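Lab 2 handout: comparing hands on the card task
Instructor: Chia-hao Tseng

You will run the same task with two end effectors, the Dellari parallel gripper and the Mesitz multi-fingered hand. The arm and the controller stay the same, so any difference in your numbers should come from the hand or from how you set it up.

Pick the card up flat from the desk, lift it, and place it in one compartment of the divider box. Do 20 trials per hand. Log the result, the time, and the grip force setting. Start at 10 percent force and go up only if the card slips.
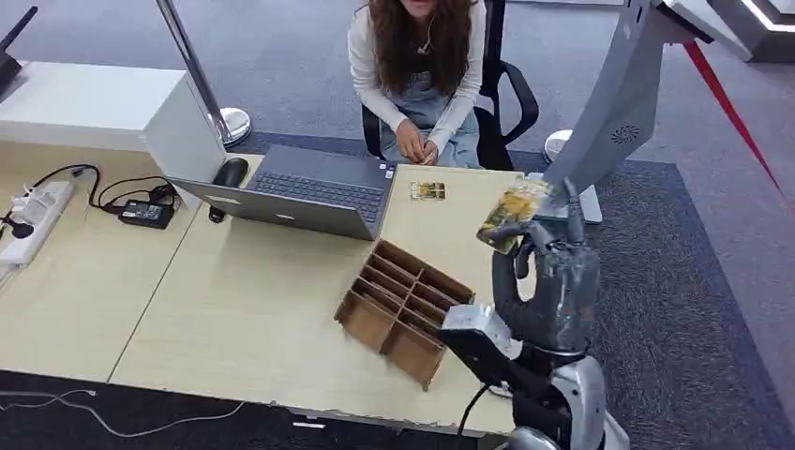 Fig. 1. Multi-fingered hand holding a card, with the divider box on the desk.

Look at the tilt of the card before you send the place command. A tilted card can still go into a cell, but it needs a wrist correction first - write down the angle you used. Count a trial as failed if the card bends or touches a partition on the way in.

Camera settings are in the Silum file. Don't change them between hands. Send your logs to Nahuel Godoy by 3/24/21.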